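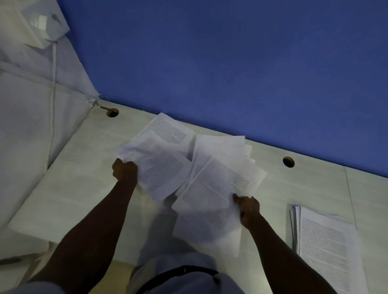
**Collating** is the job of putting loose pages into the right order before they get stapled, sewn, glued or just shoved in a folder. I've written this entry for the Praltdale local wiki because the old one was two lines long and one of those was about photocopiers. I've done a fair bit of it myself, mostly for the parish history, so forgive me if I go on (I will).

## The word

It comes to us from Latin, by way of a word meaning "brought together". Librarians and scholars use it in a slightly different sense: to them, collating means comparing two copies of a text line by line to see where they differ. Printers and office people mean the page-ordering sort. I mean the second one nearly all the way through, but the two do overlap, as you'll see when I get to missing pages!

## How it was done before page numbers

Early printed books often had no page numbers at all. What they had were signatures -- small letters at the foot of certain pages, A, B, C and so on, which told the binder how the folded sheets went together. Many also had catchwords, and I love catchwords. The first word of the next page was printed at the bottom of the current one, so you could match them up like dominoes. You still run into them in old books in second-hand shops, and once you've noticed one you'll be looking for them everywhere.

## Doing it by hand

There are two main ways. In the first, you lay each page out as its own pile along a table and walk down the line, taking one from each. This is grand for making lots of copies of a short thing, like a newsletter. In the second, you have one long document that's got out of order and you need to sort it, and this is where people come unstuck.
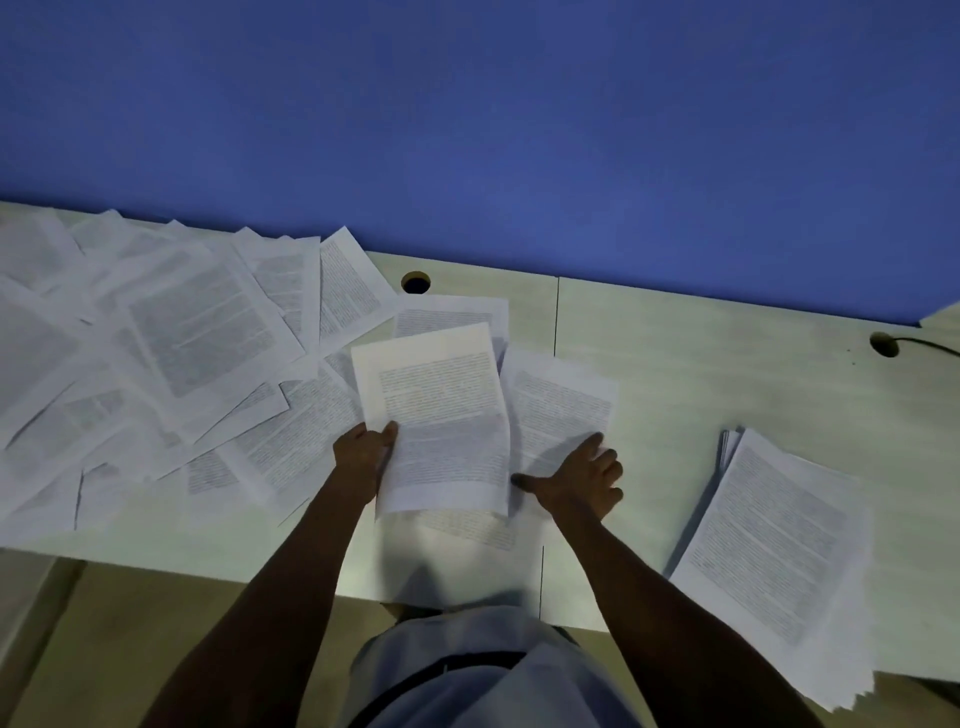
My own method for the long sort is to go by rough groups first. If I've got 300 pages, I make a heap for each 50, then sort each heap on its own, then stack the heaps. Trying to slot every sheet straight into its final place is much slower, and you end up cross. If the pages aren't numbered you have to read the last line of one and the first line of another, which takes ages but is oddly pleasant with the radio on.

The biggest job I know of round here was Antonina Kravets's typescript on the Zorosstead mills. It ran to 771 pages, with no numbers past the opening chapter, and it took her from 1st November until well into December to get it straight. There were 7 pages she never did find. The copy in the reading room has blank sheets in their place, and I think that's the proper way to do it.
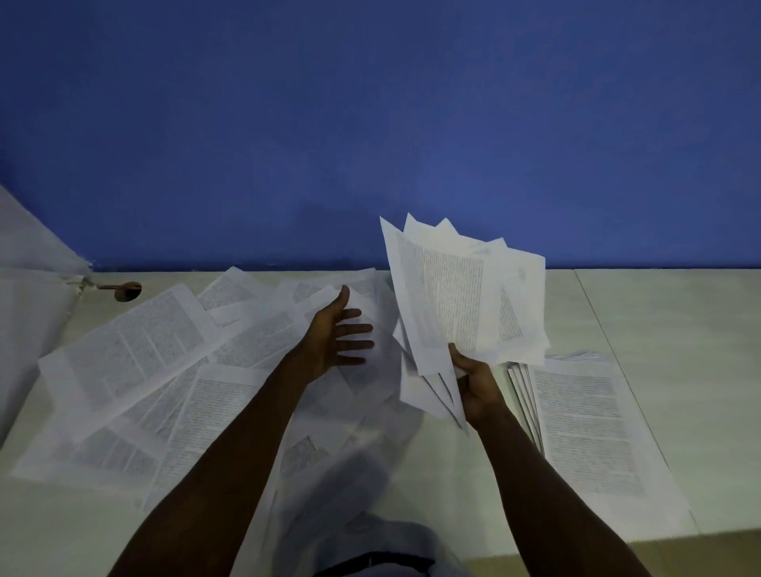

*Loose printed sheets on a tabletop.*

## Squaring up

Once the order's right, the stack wants "knocking up", meaning you hold it loosely and tap the long edge on the table, then the short one. Let a bit of air in between the sheets first or they'll cling. Pálfi, the old bindery on the Zorosstead road, did this on a slab of slate, and they'd turn every stack round and do it again from the other side.

## See also

- Bookbinding in Praltdale
- Catchwords
- Zorosstead mills (typescript)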